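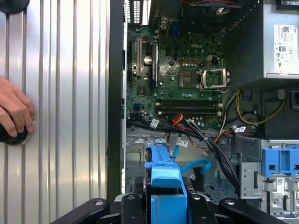

Desktop computer case

January 2020
By Oluwatosin Haruna

A desktop computer case, also called a chassis or tower, is the metal and plastic box that holds the main parts of a personal computer. It supports the motherboard, the power supply and the drives, and it guides air past the parts that give off heat. Most tower cases stand upright in use and are laid on one side for repair.

Construction

The frame is usually made of folded sheet steel. One side panel comes off to give access to the interior. Depending on the maker, the panel is held by screws, a sliding catch or a lever. Many panels are ribbed or embossed, which stiffens thin metal and cuts down on rattling.

Slots at the rear line up with the expansion connectors on the motherboard. Cards fitted there, such as network or graphics cards, are fixed to the frame at one end. Unused slots are closed with blank metal covers.

Motherboard

The motherboard lies flat against the fixed side of the case. It carries the processor socket, the memory slots, the expansion slots and a coin-cell battery that keeps the clock and settings when the computer is unplugged. Large makers such as Dell often print their name on the board.

In a land grid array socket, the contact pins are in the socket and the processor has flat pads. A hinged metal bracket presses the processor down onto the pins. The pins bend easily, and an empty socket should be covered when the board is stored or shipped. Memory modules are held by latches at the ends of each slot.

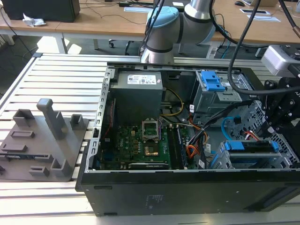
Power supply and wiring

The power supply is a closed metal box that turns household current into the lower voltages used inside the computer. Its label lists the output of each circuit and the safety marks. In the common ATX color scheme, yellow wires carry 12 volts, red 5 volts, orange 3.3 volts, and black is ground. Some makers use other colors, so the label or service manual should be checked.

Drives

Hard disks and optical drives sit in metal cages or bays. Business models often have plastic latches or tabs in a bright color, commonly blue, marking parts that can be released by hand. Data travels over SATA cables, which replaced the wider ribbon cables of older machines.

Related articles
Coin-cell battery
Expansion card
Memory module
SATA cable

Contact: Lanthorpe Reference Desk | © Lanthorpe | Back to top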